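Bondard handover notes, November, afternoon block

Two-gripper passes on the white table, long black part, held in line between the upper gripper and the hand-held one.
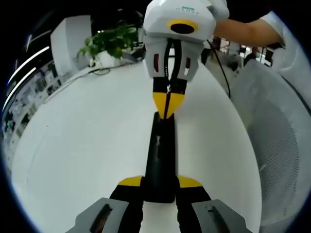 Setup

Upper gripper moved by hand, arm not used. Yellow tips on both tools. Part kept upright in view of the lower camera, narrower end up. Same start rule as the Yaman set: the upper gripper closes first, then the lower one comes in and straddles the bottom end. The operator calls "have it" before the upper jaws open.

What we ran

71 passes kept, 17 thrown out. Most of the discards were sync errors between the two logs. We had the clocks drifting again after the Wirnska update, and restarting both loggers fixed it. Two were my fault (opened before the call).

Labels

I tried marking the handover at first contact of the lower fingers. It gives a messy boundary, with contact coming and going several times in some passes. Switched to marking it when the lower grip width stops changing for 4 frames. Much cleaner, and the two of us labeling agreed on nearly all of them. Old labels are still in the Trikidholm folder, please don't train on those.

Result so far

The policy trained on the new labels waits longer before release and drops the part less in replay. It still releases early when the lower fingers come in at an angle. Not enough angled approaches in the set, I think.

To do

Record more angled approaches, left and right. Re-export with the new label column. Check the lower grip width reading against calipers before the next block.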